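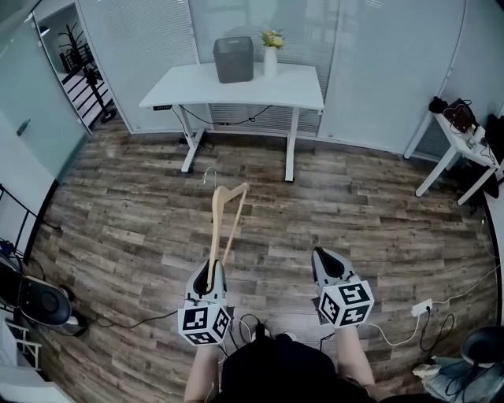 Danilo Baluyot fits out small offices for Samonte, and he starts with the floor. "Long planks, mixed tones, visible knots," he says. "A scratch is harder to find on that than on plain gray."

Frosted glass walls come next. He adds horizontal blinds when a client asks for them – most do by December, he says, when the sun is low.

The sit-stand desk goes near the glass, with its control panel at the front left. Baluyot allows 30 inches behind the chair. Cables are his usual complaint. "A loop under the top is fine. It needs slack for the full lift."

Coats stay outside on a rack by the stairs. "A wooden hanger holds a jacket's shoulders better, but then you need a rail," he says. His next job has 8 rooms and no rail in any of them.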